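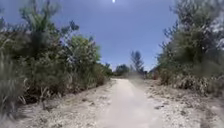
Suqin Su said the phones had not stopped since the school packs went out, and that she would sooner have too many head teachers asking for places than too few.

SCHOOL SPORT SCHEME WIDENS TO ALL BUDMONT DISTRICTS

Budmont, April 2019. For immediate use.

Fair Start, the classroom programme on fair play and respect in sport, is to go into every primary school in the Budmont area from the new school year. Announced this morning by the Tetteh Trust, which pays for it, with the Brasuda Schools Office, which runs it.

Pilot began last autumn in Brasuda town. 912 pupils took part. Six schools. Next stage takes in a further 1,679 children, most of them in the hill districts and along the Nidard road, where PE has often meant one teacher, one ball and whatever the weather allows.

What the children get: one lesson a week, half in the classroom, half outside. Topics include losing well, playing by the rules when there is no referee, and who gets picked last and why. Older classes write their own code of conduct for matches and are expected to stick to it. Parents get a copy. Some parents have asked for a second copy for the touchline.

No new exams. No marks. Teachers keep a short diary instead and send it in at the end of each term.
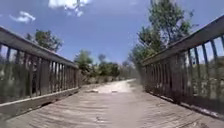 Footbridge and path, Nidard district.

Training for staff is three days in July at the Brasuda teachers' centre, lunch included, travel paid back on production of a ticket. Supply cover is not needed as schools will have broken up. Every school may send two members of staff, and small schools can share a place with a neighbour if thats easier. Booking forms are in the pack. Packs have gone to all head teachers by post; anyone without one should ring the office and not wait.

Kit: each school recieves a bag of balls, bibs, cones and a set of rope quoits, plus the teacher's handbook and wall charts. Handbook has been rewritten after the pilot. The chapter on team captains was too long and has been cut. A new chapter on mixed-ability games goes in, written by pilot teachers, and the wall charts are now big enough to read from the back of the room.

Secondary schools are not included at this stage. The Trust is looking at a version for 11 to 14s and will say more when the money is settled. Please do not send applications for secondary places, they can't be held over.

There will also be an inter-school games day for the pilot schools before the summer break. Running, rounders, quoits, relay. Points for conduct count the same as points for winning. Venue to be confirmed, date to follow. Press welcome but please tell us first, as some of the children can not be photographed. 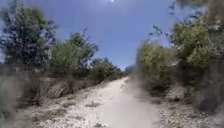
Asked whether fair play can really be taught in a lesson, Suqin Su replied that it can at least be talked about in one, and that most of the arguing in her playground had moved on from who cheated to what the rule ought to be. She added that she would like the secondary version sorted out quickly, before this year's leavers forget the lot.

Notes for editors

Fair Start is free to schools. The Tetteh Trust meets the cost of kit, printing and training for the first two years, after which schools keep the kit.

Interviews with pilot teachers can be arranged in school hours, mornings best.

Spare handbooks for newsrooms: limited number, ask early.

Contact: press desk, Brasuda Schools Office.

Ends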